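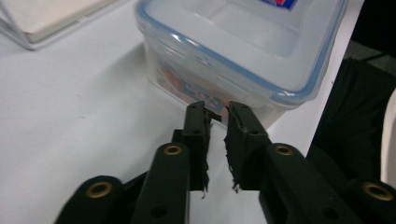 Iona Morrison wrote in after the last class to ask why her bread dough rises beautifully on the counter and then sulks in the refrigerator for a whole day, and whether she should just throw it out and start over. Please don't, Iona! A dough that looks asleep in the cold is doing some of its best work, and her question is such a good way into this week's topic that I've moved the section on flour to next time.

Home Baking, Session 2: Slow Dough and Cold Rising

What yeast is up to

Yeast is alive. Each grain of the dry stuff holds a huge number of tiny cells, and once they have water and something to eat they get going. They feed on sugars, mostly ones that come out of the flour itself (flour has enzymes that break starch down into sugar as soon as it gets wet, so you don't need to add a spoonful of sugar to "wake up" anything). The yeast gives off carbon dioxide, which blows up the dough, and alcohol, which mostly leaves in the oven. You can smell both if you lift the lid on a dough that has been going for hours. Go ahead and stick your nose in. It's a wonderful smell, a bit like beer and a bit like ripe apples.

Temperature runs the whole show. In a warm kitchen the yeast races. In the refrigerator it slows to a crawl, but it doesn't stop, and the enzymes in the flour keep nibbling away at the starch. So a cold dough builds up sugar and flavor while it hardly grows at all. More sugar in the dough means a darker, redder crust, and I think that crust is the best argument for planning a day ahead.

Gluten while you sleep

We spent a lot of last time kneading, and some of you had sore wrists. Time can do a large part of that job. Two proteins in wheat flour link up into gluten when they meet water, and they go on linking whether you push them around or not. A wet, shaggy dough left alone for an hour is already smoother than it was. Leave it overnight and you can stretch a piece thin enough to let the light through. Try this with a small lump at home, morning and evening, and feel the difference with your fingers!

Folding helps too. Wet your hand, pull one side of the dough up and over the middle, turn the bowl, and do it again until you've gone all the way around. Let it rest for 30 minutes and repeat. Most of our doughs will want 2 rounds of this before they go into the cold.

The basic schedule

Mix in the evening, after supper. Flour, water, salt, and a small pinch of yeast, much less than a quick recipe calls for. Stir until there are no dry spots.

Fold as above. Then give it a little while on the counter, until you see a few bubbles under the skin. This was the step Iona's notes left out, and I suspect it's where her trouble came from. Going straight from the mixing bowl to the refrigerator can work, but it takes more patience.

Cover and chill overnight. Leave plenty of room for the dough to grow. A tight cover keeps the skin from drying out, although the gas does need somewhere to go, so don't fill anything to the top.

Next day, tip it out onto a floured counter, shape it, and let it rise again. Cold dough is stiffer and easier to shape, a real kindness to beginners. The second rise will be slow at first while the chill leaves the middle. Poke it gently with a floured finger: if the dent springs back at once, wait; if it fills in slowly and leaves a small dimple, it's ready.

Bake hot, with steam for the first part. A loaf the size of ours takes about 40 minutes in my oven at home. Yours will differ, so go by color, and go darker than you think you should.

Common worries

"It smells like alcohol." Good. If the smell is sharp, like nail polish remover, the dough has gone too long and is hungry. Use it for flatbread.

"It got sticky and slack." Usually too warm or too long, or both. Fold it once more, chill it for an hour, and see if it tightens up. Sometimes it won't, and then a loaf pan will hold it together nicely.

"There's gray liquid on top." A little can be stirred back in if it's only a day old and the smell is fine. Any pink or orange streaks, or fuzz of any kind, and the whole batch goes in the trash.

"Nothing happened at all." Check the yeast first. Stir a bit into warm water with a pinch of flour and watch for foam. Old yeast that has sat open in a cupboard is often simply dead.

Arne Fröhlich asked about rye. Rye has very little stretchy gluten and a lot of enzyme activity, so a long cold rest can turn a mostly-rye dough gummy. Keep it to a small share of the flour for now. We'll do a proper rye with sourdough in May, and I can't wait for that one.

For next time

Make one dough and split it. Bake half the same day and chill the rest overnight, then bake that the same way. Save a slice of each and bring both to class, with a few words about the crust, the smell, and the chew. Butter will be provided.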